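Skisteo Horror Film and Fiction Society
Minutes of the regular meeting, Feb 6, 2022

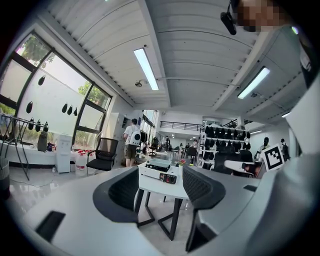
Present: Skye MacAulay (chair), Kyu-ri Han (minutes), Jae-hoon Yeo, Hyun-seo Yoo. Sixteen members joined by video link.
Apologies: Dong-geon Jeon.

The chair opened the meeting at 2 p.m. The minutes of the last meeting were accepted with one correction: the short film listed as "The Diditz House" should read "Diditz."

1. Matters arising
Jae-hoon has returned the borrowed projector screen. The spare speaker cable is still missing and he will buy another if it doesn't turn up by the next meeting.
Skye wrote to the author of the serial that stopped after part four in the newsletter. No reply yet. Readers have asked how it ends and we will print a note saying it is on hold.

2. Money
Hyun-seo reported a balance of $1,618 at the start of the period and $1,437 now. The difference is the hall deposit for the July festival and one print bill. Dues are coming in slowly. Members who haven't paid will get one more email before they are taken off the mailing list.
Report accepted.

3. July festival
The hall is held for the Saturday and Sunday. It seats 80 and the owner will not allow standing. Kyu-ri asked whether the 80 includes people working the door. Skye will find out.
Friday night was discussed again. Jae-hoon is in favor, as people traveling in would have something to do. Hyun-seo pointed out that Friday is charged at the full day rate even for an evening. Agreed to leave Friday out this year.
Weekend passes and single-day tickets will both be sold. Prices to be set next time, when we know the projector hire cost.

4. Short film selection
The selection group has watched everything sent in before the first deadline. Two are confirmed:
"Diditz" — 11 minutes, Saturday opening slot.
"Son" — 24 minutes, Saturday after the break.
"Son" has a long stretch in the middle with almost no sound. Jae-hoon wants to test it in the hall beforehand, as the heating there is loud. (It may be off in July, but the fans won't be.)
There was a longer discussion of a third film, which three of the four on the selection group liked and Dong-geon did not. His written comments were read out. He thinks the ending copies a better-known film too closely. Skye said that could be said of half the program. Left open until Dong-geon can be at the meeting.
Content notes will be printed in the program for every film, on the back page, so that people who would prefer not to read them can avoid them.

5. Author interviews
Kyu-ri has finished the first of the newsletter interviews and is typing it up. It runs long. Agreed to split it over two issues and keep the part about her early rejection letters, which everyone enjoyed.
Hyun-seo will do the next one. She asked for questions from members by email. Please, no more questions about where the ideas come from.

6. Anthology
Trellico has sent a quote for printing the members' anthology. It was higher than hoped for the matte cover and reasonable for the gloss. Kyu-ri and Hyun-seo prefer matte. Skye would like to see a sample of each before deciding.
Story limit stays at 5,000 words. Two stories came in well over and will go back to their authors for cutting.
Jae-hoon moved that we ask Trellico for samples and put off the vote. Seconded by Hyun-seo. Carried.

7. Any other business
A member on the link asked if the book swap could come back. Yes, at the next in-person meeting. Bring paperbacks only — we have no room to store leftovers.

Actions
Skye: hall capacity question; samples from Trellico
Jae-hoon: cable; projector hire cost; sound test for "Son"
Hyun-seo: dues email; second interview
Kyu-ri: interview text; return the two long stories

Meeting closed at 3:40 p.m.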